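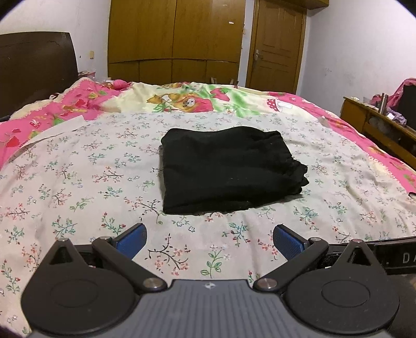
Pranab Siddiqui wrote:

> I finally got through the Plesness edition of the psalter, all 240 pages
> of it, and I'm puzzled. The translator keeps "selah" in the text but
> drops the headings to the notes. Did the older printing do that too? I
> thought the headings were counted as verse one.

Dear Pranab, and everyone,

What a nice thing to find in my inbox with my coffee! Yes, you remember correctly. In the Hebrew numbering a longer heading usually gets a verse to itself, so you'll find yourself one verse off from most English Bibles, and in Psalm 51 you'll be two off. The older printing kept the headings in place, in small type – I have my copy open next to me, with a bus ticket still marking Psalm 7.

I do miss them up there. When our little group reads aloud, somebody always starts with "A psalm of David" and it settles us all down before the first line. I wrote to Seneviratne, who handled the new printing, and got a very kind letter back saying the move was made for the sake of the page layout. I'm not quite persuaded, but the notes themselves are lovely, especially the long one on Psalm 22 and the doe of the dawn.

If you'd like to borrow the old one, I can mail it in October.

Warmly,
Plirov list, evening readers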